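Chapter 8
Bins, Totes and Loose Parts

Tamer Aoun
Sep 12, 2024

Search this book Enter a term Go

Open any storeroom and look down. Sooner or later you will be looking into a bin. It might be a cardboard box on its last legs or a steel tub as wide as a desk, and inside it there will be things that were dropped in by someone who meant to come back and sort them. I love this subject! Of all the chapters in this book it is the one I most looked forward to writing, and I hope that by the end of it you will be peering into every container you pass.

We have spent the last few chapters on shelves and racks, where every item has a place and a label. A bin works on a different idea. You give up knowing exactly where each thing lies, and in return you can put things away in a second. For small, tough parts that get used often, this is a wonderful trade. For anything fragile, or anything you need to find in the dark, it is a poor one.

8.1 What a metal bin tells you

My first job was in the returns room at Brandside, a supplier of household plastics, and the room had 62 bins. I learned to read them before I learned the stock system. Paint wears off first where things rub, so a bin with bright sides and a bare floor has had parts dragged across the bottom. Curved scratches mean the parts were swept or turned as they were picked. Dents high on a wall usually mean somebody was throwing (we all did it).
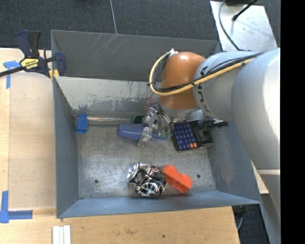 The shape of the bin matters as much as the wear. A flat floor lets small pieces drift into the corners, and a corner is the hardest place to get anything out of. A sloped panel helps a great deal, because parts slide off it and come to rest where they can be reached. When the Prerkia warehouse fitted sloped inserts to its oldest bins in November, the pickers stopped carrying the long hooks they had used for years. I still have one of those hooks, and it makes a very good back scratcher.

Then there is the stuff itself. Long pieces roll or lean. Cups and other hollow things nest, tip over, or land upside down and hide whatever is under them. Thin rods are the real troublemakers! They find the line where the floor meets the wall and lie flat along it, and you can chase one with your fingertips for a long time before you get a nail underneath.

Color is a friend here. A green piece beside a blue one is easy to tell apart at a glance, while a dark piece in a dark corner can be missed by a careful person on a good day. Gray floors are a sensible choice for mixed plastics for just this reason, and bare metal does nearly as well if the lights above it don't glare.

8.2 How full is full?

Rissanen, a firm that makes bins and little else, once gave me a rule I have passed on ever since: fill to the height of your wrist, then stop. A bin rated for 1000 small parts will hold them, but you will be digging for the ones at the bottom. Most of the trouble we look at in the Gurari case study later in this chapter began with bins that were simply too full.

Before reading on, find a bin or a deep drawer near you and take out 3 things without looking. Note which one came easily and which one fought back. Keep your notes, as we will use them in Section 8.4.

Comments (3) Share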